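Home | Forums | Tables & Worktops | Search | Log in

Cutting mat as a permanent table cover: grid, bowls, bread

plainedge
I want to cover a shared worktable with a self-healing cutting mat and leave it there. The table is used for sorting and laying things out, and sometimes food is put on it. Questions: does the printed grid stay legible, does the mat creep, and does anyone regret not using a plain tablecloth? I am looking at the Sokura in green. The Sanness is thicker but only comes in gray.

kerf_left
We have had green mats on 4 tables since August. The grid is the useful part. If a bowl goes in the middle and everything else goes to the left of it, people can put things back in the same place without being told. On a bare tabletop the bowl drifts toward whoever used it last.

Creep: none on a painted top, a little on varnish. Two strips of double-sided tape fix it. Do not tape the full perimeter or you will trap grit under it.

tinplate
I disagree on food. A cutting mat has been cut on. The surface closes up visually, but the slits are still there and crumbs get into them. Crusty rolls are the worst. If bread is going on the table, put it in the bowl or on a board.

kerf_left
Only if you cut on it. Ours has never seen a blade. It is a placement surface with a printed scale, and it wipes down with a damp cloth.

tinplate
Then you are paying for a self-healing layer you don't use. A printed vinyl sheet costs less and lies flatter.

Drolska
Vinyl curls at the corners after one winter next to a radiator. I have thrown out 2 of them. The mat is heavier and stays down. The diagonal lines also help with long items such as a twisted loaf, where you care about the angle as well as the position.

plainedge
Can someone post a table with this in use? I would like to see how pink or orange items read against green before ordering. The bowl we have is a large pink one and I am concerned about the combination.

kerf_left
Same color bowl on ours. Contrast is good, and the rim is easy to find from across the table. Posting three, with the bowl and bread in the last one.

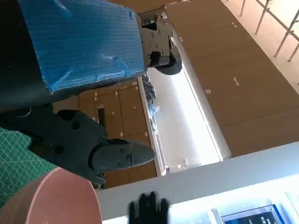
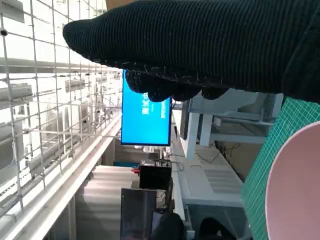
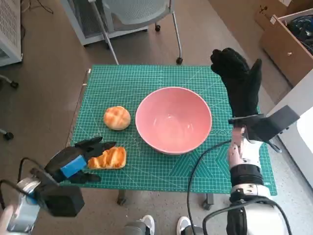

Re: which size to order

plainedge
Thank you. Pink on green is clearer than I expected, and the bun and the longer piece have plenty of separation from the bowl. I can stop looking at the gray one.

Next question is overhang. Should the mat meet the table edge or stop short?

Drolska
Stop short by 12 mm on any side where people lean. A mat that reaches the edge gets lifted by sleeves. Štěpánek sells them trimmed to order, but the cut removes the printed border, so the numbering starts in an odd place.

tinplate
Still no to bread directly on it. For the overhang I agree with 12. Round the corners with a coin as a guide.

kerf_left
I run ours to the edge and have had no lifting. It depends on the thickness. The thin ones do what Drolska describes.

plainedge
Ordered the Sokura on 27 December 2018 with the 20 percent code from the offers board. I will use a board under the bread for now and report on creep when it has been down for a while.

Contact | Forum rules | Copyright Tables & Worktops | Back to top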